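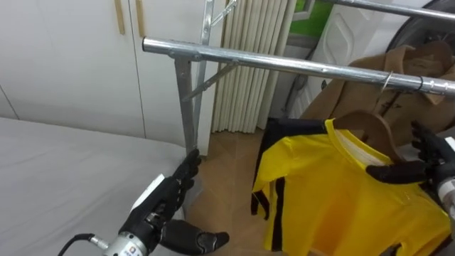
Foltico Care Labels, data card

Print | E-mail

Version 3, released 19 May 2025. Replaces the January build, which should no longer be used.

Contents

Transcribed care and fiber labels from 164 garments, one row per label, in labels.csv. Text is kept in the original language. Symbols are coded in symbols.csv, which has 47 entries. Garments with more than one label share a garment_id.

Fields

garment_id: integer, stable across versions
fiber_text: label text as printed, line breaks replaced by a slash
wash_max_c: integer, empty if no temperature is printed
symbol_codes: codes separated by semicolons
source: brindow or brandao (no tilde, to keep the field ASCII) 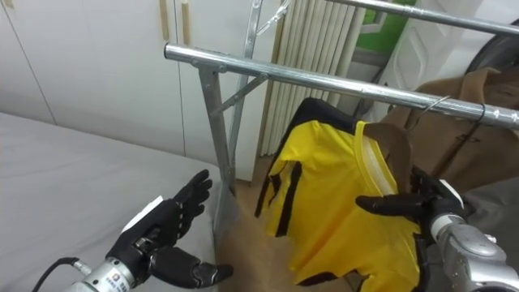
Photo: Skotside

Known problems

Fiber percentages do not add up to 100 in 14 rows. These were checked against the labels and left as printed. Faded characters are marked with a question mark. Rows from Brandão use a comma as the decimal separator in fiber_text.

Dry cleaning symbols with an underline were merged with the plain form in the January build. They now have separate codes, and old codes are not reused.

Loading

Files are UTF-8 with a header row. Read garment_id as an integer and all other fields as text, then convert wash_max_c.

Print | E-mail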